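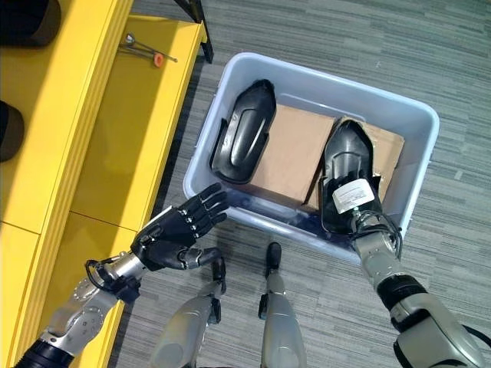 4.2 What ended up in the bins

Figure 3. One of the large pale blue bins on the carpet beside the yellow shelving, holding two black molded shells and brown cardboard.

I'll admit I came into this part of the study thinking bins were the boring bit. We had planned to spend most of our time on the shelving at Skanis (how high people stack, what gets pushed to the back, all of that), and the bins on the floor were going to get one paragraph and a table. Then I started going through the bin records on a Sunday, got completely hooked, and here we are with a whole section!

Over the study period we logged 2,080 bin contents across the two storage rooms. Of these, 880 held more than one kind of material, and those mixed bins are the ones I want to talk about. Figure 3 is a pretty good picture of what I mean by mixed. You have two molded parts of much the same shape, long and pointed at one end, and then you have cardboard underneath them. In our coding scheme the shells count as "parts" and the cardboard counts as "packing," and the bin gets a double code. That sounds simple enough, but my coauthor and I argued over cardboard for most of June. Is a flat piece at the bottom of a bin a liner that somebody put there on purpose, or is it leftover box that should have gone to recycling? We ended up coding it by position only. If it lay under a part it was packing, and if it lay on top it was waste. I still think that rule is a little crude, but both of us could apply it the same way, and the earlier version (where we tried to guess what people meant by it) was a mess.

The molded parts gave us a different kind of headache. They don't stack the way boxes do. A box has a flat side and will sit where you leave it, but a long shell with a raised middle and little flaps sticking out at the sides wants to lean, and two of them side by side will often lean in different directions, as the pair in Figure 3 does. The Garnik storage guide we borrowed our fill levels from only knows "empty," "half" and "full," measured by height against the wall of the bin. Go by height and a couple of leaning shells can make a bin look much fuller than it is. We kept the Garnik levels so that our numbers could be compared with the older Molefe survey, but we added a fourth code, "awkward," for bins where the shape of the contents was what used up the room. I was surprised how often I reached for it. Twenty-nine of the first hundred bins I coded got an "awkward," and my coauthor's count was close to mine.

We also wrote down where each bin stood, whenever it was on the floor. Floor bins near the shelves were easy to reach into from above but tended to drift out of line with them, sitting at whatever angle they were last left at. The Stevelen layout plan shows every bin square to the shelf in a neat row (I love that plan, it is so hopeful). For the analysis we treated any bin that was visibly turned as "off line" and left it at that. We did try measuring the angle for a while, then dropped it when we saw how much time it took and how little it added.

One limit to keep in mind: we coded what could be seen from above. Small items lying under cardboard will have been missed, and I'd expect the mixed bins to suffer most from that. Section 4.3 goes back over 1,000 of the records with the bins emptied out, and compares the two sets of codes.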